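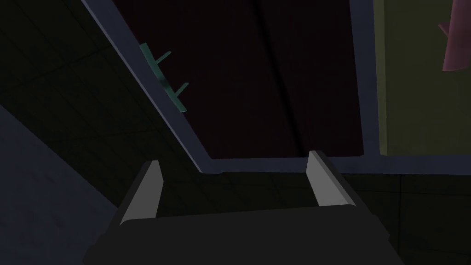

Die leise Mechanik des Furniers

Ein Furnierblatt mit neun Zehntelmillimetern Stärke verhält sich anders als das Brett, aus dem man es hätte sägen können. Es nimmt Feuchte in Minuten auf, gibt sie ebenso schnell wieder ab und ändert dabei seine Breite. Quer zur Faser ist diese Bewegung um ein Vielfaches größer als längs dazu. Wer Furnier auf einen Träger leimt, blockiert sie, und die Kräfte, die dabei entstehen, gehen in die Leimfuge.

Im Betrieb Grerholm, wo Barış Polat die Furnierpresse verantwortet, beginnt die Arbeit deshalb im Lager. Die Blätter kommen als Paket an, in der Reihenfolge, in der sie vom Stamm gemessert wurden. Diese Reihenfolge bleibt erhalten, weil benachbarte Blätter nahezu dieselbe Zeichnung tragen und sich nur so stürzen oder schieben lassen. Ein Paket, das einmal durcheinandergeraten ist, lässt sich mit viel Geduld wieder sortieren, manchmal auch gar nicht.

Gelagert wird liegend, unter Folie, bei konstanter Luftfeuchte. Vor der Verarbeitung ruhen die Blätter 48 Stunden im Pressenraum. Polat misst dann stichprobenweise die Holzfeuchte, wobei die üblichen Einstechelektroden bei so dünnem Material wenig taugen. Er legt mehrere Blätter übereinander und misst durch den Stapel. »Der Wert ist ungenau, aber immer auf dieselbe Weise ungenau«, sagt er. Für den Vergleich zwischen zwei Lieferungen reicht das.

Messern oder Schälen

Die Herstellungsart bestimmt das Bild. Beim Messern wird ein eingespannter Block gegen eine feststehende oder bewegte Klinge geführt, Blatt für Blatt. Liegen die Jahrringe dabei flach zur Klinge, entsteht eine Fladerung, stehen sie aufrecht, ergibt sich ein schlichtes Streifenbild. Beim Schälen dreht sich der ganze Stamm, und das Messer nimmt ein endloses Band ab. Das Ergebnis ist ergiebig, wirkt aber unruhig und geht meist in die Sperrholzfertigung.

In beiden Fällen wird das Holz vorher gedämpft oder gekocht. Die Wärme macht es plastisch, die Klinge reißt weniger aus. Trotzdem entstehen auf der dem Messer zugewandten Seite feine Haarrisse. Diese offene Seite gehört nach Möglichkeit auf den Träger, die geschlossene nach oben. Beim Stürzen ist das nicht durchzuhalten, denn dort wird jedes zweite Blatt gewendet. Nach dem Beizen zeigt sich der Unterschied gelegentlich als Wechsel zwischen helleren und dunkleren Streifen — ein Effekt, der auf Rohmustern kaum zu erkennen ist.

Fügen und Pressen

Gefügt wird bei Grerholm mit der Paketschneidemaschine, Einzelstücke schneidet man von Hand an der Stahlschiene. Die Kanten müssen ohne Druck aneinanderliegen. Eine Fuge, die erst durch Spannung schließt, öffnet sich beim Trocknen wieder. Für die Verbindung dient Fugenpapier oder ein Leimfaden, der im Zickzack über die Stoßstelle läuft.

Der Leimauftrag ist eine Frage des Maßes. Zu viel Leim drückt bei grobporigen Hölzern durch und sperrt später die Beize, zu wenig hinterlässt Blasen, die man mit dem Fingernagel hört, bevor man sie sieht. Polat presst Standardflächen bei 90 Grad mit einem Harnstoffharz. Maserfurniere, die wellig angeliefert werden, feuchtet er vorher an und trocknet sie zwischen saugfähigem Papier unter leichtem Druck. Das Papier wird mehrmals gewechselt.

Entscheidend ist der Gegenzug. Eine einseitig furnierte Platte verzieht sich fast zwangsläufig, sobald sich das Raumklima ändert. Die Rückseite erhält daher ein Furnier gleicher Stärke, möglichst mit ähnlichem Quellverhalten und in derselben Faserrichtung. Bei Wandverkleidungen wird daran gern gespart, bei Türen rächt es sich im ersten Winter.

Ein Auftrag mit 487 Blättern

Wie weit die Planung reichen kann, zeigt der Innenausbau des Konzertsaals Kostetti. Die Gestalterin Mio Hamada verlangte eine durchlaufende Abwicklung in Nussbaum: Die Zeichnung sollte neben dem Podium beginnen und ohne Sprung um den Raum führen. Dafür wurden 487 Blätter nummeriert, fotografiert und im Plan positioniert. Türen und Revisionsklappen liegen im selben Bild und wurden aus der jeweiligen Fläche herausgeschnitten. Die Schnittbreite des Sägeblatts musste in der Fugenplanung berücksichtigt werden.

Hamada ließ die Astansätze in den Blättern. Auf der Ostwand stehen zwei davon dicht über der Sockelleiste und wandern von Feld zu Feld langsam nach oben. Die Montage der letzten Felder ist für Oktober angesetzt.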